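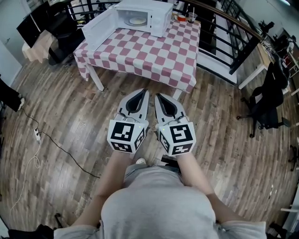
*The checked tablecloth in red and white, with the microwave door open.*

# Beaulieu Checked Tablecloth, Red and White

We have sold a good many tablecloths at Plumov over the years, and the Beaulieu is the one people come back for, usually when a daughter has gone off with the first one or a second table has turned up in the house. It's a cheerful thing, red and white squares all over, and it makes even a plain little table look as though somebody is about to put the kettle on.

Plenty of our customers buy it for the dining table, of course, but a surprising number want it for the spare table on the landing or in the corner of the office – the one where the microwave lives and everybody leaves their drinks. It does very nicely there. The cloth hangs down over the edges and softens the corners, and you can slide it off and have it in the wash before the next person wants to heat up their soup.

## Choosing your size

Our medium cloth is 200 cm long and the large is 345 cm, so do get the tape measure out before you order. Measure the top first, then add on as much drop as you like at each side. For a table that has people sitting at it, a shorter drop is kinder to the knees. For one that stands against a railing or a wall with a microwave on top, you can be as generous as you please, though do keep the hem clear of anybody walking past.

If your table is an awkward shape, write to Sylvie Ross at our Clukden shop with the measurements. She cuts and hems to order, and she is very patient with people who have measured in inches.

## Using it under a microwave

Lay the cloth first and smooth it out from the middle, then lift the microwave on with somebody helping you. Leave room on the hinge side for the door to swing right open, and keep the vents clear as your oven's own booklet tells you. A cup with a straw in it is best stood well away from the edge! 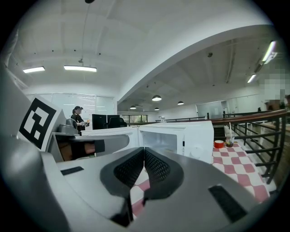 ## Washing and care

Wash with similar colours the first 2 times, and shake it out well before hanging. Cola and blackcurrant should be dabbed with cold water as soon as you can get to them. Iron it while it's still slightly damp – the squares line up beautifully if you follow them with the point of the iron.

Orders are sent out from our Prodavberg storeroom, and unwashed cloths may be returned there in their wrapping.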